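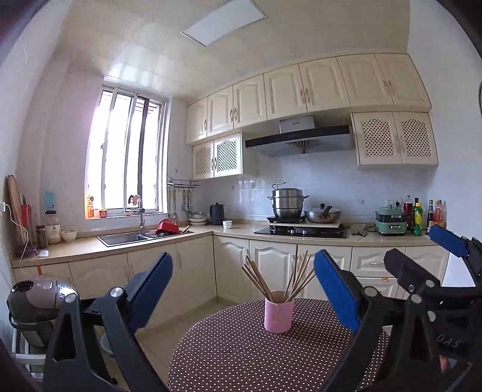 4. The dining table between meals

Zuzana Machala
August

4.1 What the diaries recorded

In the previous section we described how the households were recruited in Andow and Hemden and how the diary was kept. We now turn to the first group of results, which concerns the dining table in the hours when no meal is eaten on it. The diary form asked the participants to write down, at the end of each day, what had been on the table, who had put it there, and who had taken it away. The last question was often left blank. Several participants told us in the interviews that they did not know the answer, and one woman in Hemden wrote in the margin of her form: "It goes away when we are hungry."

The material consists of 300 diary entries and of the interviews with all participating adults. The entries differ very much in length. Some are only a list of nouns, and some fill the page and continue on the back. We have kept both kinds, but for the question of duration we could use only the entries in which a time of day was given.

For the analysis we separated the objects on the table in two classes. The first class we call resident objects. These stay on the table through the day and through the night, and they are moved only when the table is cleaned or when the cloth is changed. The second class we call visiting objects, and it includes school books, mail, keys, medicine, sewing, laptops and shopping which is not yet put away. The border between the classes is not always clear. A pile of mail that stays for the whole diary period behaves as a resident object, although every participant who had such a pile described it as something which was going to be moved.

4.2 Resident objects and the marking of use

Resident objects were mostly connected with eating: salt, sugar, paper napkins, a bowl of fruit, eating utensils in an upright holder. In the interviews they were rarely mentioned before we asked. When we asked, the participants could tell precisely where each thing stood and on which side, and they were surprised that we found it interesting.

The arrangement of the room has some influence on this. In a kitchen such as the one in Figure 2, where the cabinets run in an L shape and a round dining table is placed in the same room, the things needed for eating can be kept in a cabinet or on the table, and the distance between both is small. The household keeps its chopsticks standing in a pink cup-shaped holder on the dark polka-dot cloth. We would classify the holder as a resident object of the usual type. The cupboards are near enough that storage space alone does not explain the choice, and for this we have to look at what the participants said about the table.

Figure 2. Kitchen with round dining table; chopsticks in their holder near the far side of the cloth.

The explanation given most often was convenience. Nobody wants to stand up again when the food is already served. But a second explanation came up in the interviews with older participants, and we think it deserves more attention than it has received. For them, the resident objects show that the table is a dining table, also when other things are done on it. A grandmother in Andow expressed it in this way: "If I put the sugar in the cupboard, by evening it is a desk." Her daughter, interviewed separately, said that the sugar stood in the way and that she would gladly put it in the cupboard.

We call this function the marking of use. A marker does not prevent other activities. It reminds the people who do them that they are guests at the table and should leave in time. In the homes where eating utensils stayed on the table all day, the visiting objects were usually placed at one side only, and they were removed before the food was brought. In the homes with an empty table, visiting objects were spread over the whole surface and in several cases the meal was eaten between them. The number of homes is too small for a statistical test, and we do not claim that the marker causes the order. It is equally possible that families who care about common meals also like to see the utensils on the table.

4.3 The cloth

We did not ask about tablecloths in the first version of the diary form. The question was added after the pilot because the participants kept returning to the subject. A cloth changes what people allow on the table. Fabric cloths were taken off or folded back before homework with glue or paint, and this small work of folding was mentioned as a reason to send the children to another room. Wipeable cloths stayed on during every activity, and their owners reported more visiting objects.

The cloth has also a role in time. In 2 homes it was changed before the main meal of the week and put back afterward, so that the same table had an ordinary face and a guest face. One of these families had stopped changing the cloth after the children moved out, but started again during the diary period. The mother suspected that our study was responsible. We mention it here as a limitation: people who write down every evening what is on their table will probably begin to look at it differently, and some of them will tidy it.

4.4 Disagreement about clearing

The clearing of the table was the most frequent source of disagreement in the interviews. The typical conflict was not about who should do it – most families had a rule, even if it was broken often – but about the hour at which it should be done. Adults who cooked wanted an empty surface before they started, as they used part of the table for cutting vegetables or for putting down hot dishes. The others understood the rule as "before we eat." The difference between both hours was often long enough for a quarrel.

In homes where the diary gave times, the latest clearing was usually done by the person who had cooked, shortly before 6 in the evening. The same person had in most cases not put the objects there. This agrees with our earlier result from the Lela project, in which we looked at hallways and found that shoes and bags were mostly moved by people to whom they did not belong. In the hallway, however, the objects could stay where they were for days without consequences. The table is cleared because the meal forces it. For this reason we think that the table is a better place than the hallway to observe how housework is divided, and that a short diary is sufficient to see the pattern.

The homes in the Yoshida building in Andow need a separate comment. The apartments there have a folding table fixed to the wall, and when it is folded nothing can remain on it. We expected that visiting objects would disappear from these diaries. Instead they were listed on chairs, on the window sill and on top of the refrigerator. The participants wrote them down although the form asked only about the table, and two of them used the words "table things" for objects that at this moment were lying on a chair. The category seems to survive without the surface. We return to this point in Section 6, together with the floor plans.

4.5 Seasonal differences

A part of the diaries was kept in August, when the schools are closed, and these entries contain no homework and less mail. Fruit waiting to be preserved took its place, sometimes for several days, and in Hemden also seedlings and jars. The total time during which the table was occupied did not become shorter. Participants with a balcony or a garden ate outside when the weather allowed it, and then the table indoors was not cleared in the evening at all.

Contact: Zuzana Machala, corresponding author | © The author. All rights reserved. | Back to top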